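La planificación no termina en el simulador

Nuno Quintela

En los últimos años se ha consolidado, en los grupos que desarrollan software de manipulación, la costumbre de evaluar un planificador de trayectorias por la proporción de consultas resueltas en simulación. El equipo de Meireles ha seguido esa práctica y no la considera errónea. Sostiene este artículo, sin embargo, que resulta insuficiente como criterio de aceptación y que las instituciones que financian estos desarrollos deberían exigir algo más.

El módulo Dukach, responsable de la planificación en nuestro sistema, fue sometido en junio a 1641 consultas generadas automáticamente. El informe interno, redactado por Hélder Salgado, dio por válidas todas las trayectorias de una primera serie de 752. La cifra es correcta. También lo es que el modelo de colisiones describía únicamente los eslabones rígidos del brazo y el plano de la mesa. 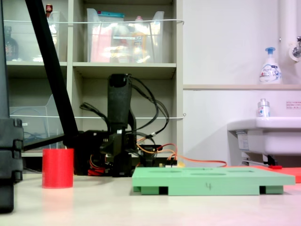
Un planificador vale lo que vale su modelo del entorno, y ese modelo lo escribe siempre una persona que decide qué incluir. Las geometrías que Dukach recibe de Ida, nuestra capa de percepción, son cajas y cilindros. Un vaso rojo de paredes rectas se ajusta bien a un cilindro; una placa con rebajes ovalados poco profundos, reducida a una caja, pierde precisamente aquello que interesa a la tarea de colocación. Más grave es el caso del cableado: el haz negro que sale del extremo superior del brazo y desciende en curva hacia la base ocupa un volumen que ninguna primitiva rígida representa, y que varía con la postura.

Se objetará que basta con aumentar los márgenes de seguridad. Lo hicimos durante dos semanas. Con márgenes amplios, el planificador rechazaba posturas perfectamente alcanzables, y los operadores acabaron por reducirlos a mano en el fichero de configuración, sin dejar registro.

A nuestro juicio, toda cifra de éxito debería publicarse junto con la lista de elementos excluidos del modelo de colisiones. Debería asimismo quedar bajo control de versiones cualquier cambio de márgenes, como ya sucede en Menow con los parámetros del controlador. Son medidas de coste reducido, compatibles con las herramientas existentes.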